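# Tandwood door runs

Simulated episodes for the night delivery robot at the Umetcombe care home. Each run covers one interior door with a lever handle. The robot will take over linen drop-offs, so the two night staff can stay on the ward.

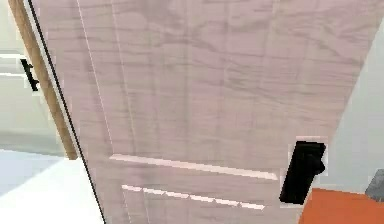 Staff asked for three changes before the May trial:

- doors left as they were found
- no runs during handover
- a stop button on both sides of the robot

Rosters stay the same – no shifts are cut. Training is 2 hours, paid.

**Episodes:** 200
**Known gaps:** double doors, door closers
**Contact:** Ettore Donati
**Updated:** 2023-09-03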